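Hollenstein holders back Fuser purchase, but the savings remain a promise

Shareholders in Hollenstein, the freight forwarding and container leasing group, voted in July to approve the purchase of smaller rival Fuser, handing management the deal it has chased since the spring. The measure passed comfortably. Whether it was explained comfortably is another matter.

The company will pay $586 million, 60 percent of it in cash and the rest in new shares. Chairman Urs Kaufmann told the meeting the combined business would save $20 million a year once the two booking systems are merged and overlapping offices are closed. He did not say how many offices, or where. Asked twice from the floor for a breakdown, he said the figures were "well supported by internal work" and moved on to the next item.

That internal work has not been published. The information packet sent to holders before the vote runs to 103 pages and gives the savings one paragraph, with no timetable and no estimate of what it will cost to get there. Closing offices costs money. So does moving customers from one booking system to another, as Hollenstein should know from its purchase of Casel, a trucking broker. Savings were promised then too, and the annual report stopped mentioning them after the second year.
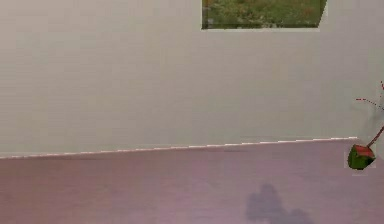
A computer rendering of a room with a potted plant and a window.

Kaufmann described Casel as "a different animal" and said lessons had been learned. He declined to list them.

There is also the question of what Hollenstein is buying. Fuser owns no ships and leases most of its containers. Its value lies mainly in its contracts with mid-size shippers, and many of those come up for renewal within two years. The largest customer, the furniture maker Brudura, has said only that it is "reviewing its options" for ocean freight. Management calls the relationship strong. It may be, but the packet does not say what happens to the price if Brudura leaves, and the company confirmed after the meeting that nothing would happen to it.

Holders also approved the dividend, unchanged from last year, and re-elected the full board on a single ballot. A motion to vote on each director separately was ruled out of order on the grounds that it had been filed late. The shareholder who filed it disputes that.

The deal still needs clearance from competition regulators, which Hollenstein expects before the end of the year. Until then the two companies will go on operating separately, and Fuser's staff will be told about any job cuts "in due course," according to a spokesperson — the same phrase used in the Casel announcement.

Hollenstein says it will give an update on the savings target with its next quarterly results. It has not committed to publishing the calculations behind it.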